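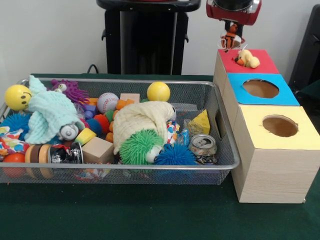

Sorting is the wrong place to start, one reader of the draft edition objected, as a class that can't yet pick up a single block will learn nothing from a full basket. Teams at Skasholm had made the same complaint, and two of them still chose the mixed basket for their first project.

Chapter 4. Picking from Clutter

In Chapter 2 the arm moved one wooden cube between known positions. The Pariston task removes that convenience. Soft toys, balls, crushed cans and wrappers share one wire-mesh basket, and each item must go to a box with a red, blue or yellow top. Positions are not given, and items overlap.

Three problems follow. A plush toy deforms under the gripper, so finger width at contact says little about the size of the object. Clear plastic returns poor depth readings. A released item may also come to rest on the top panel and cover the opening, in which case the next drop at that box fails unless the program checks for it.

Each team has 24 class hours and a limit of 300 grasp attempts. Every attempt is logged, including those that close on air. Section 4.1 defines the log format. Section 4.2 covers grasp selection, and Section 4.3 covers release height. Teams using the Jasano controller should read Appendix B before Section 4.1.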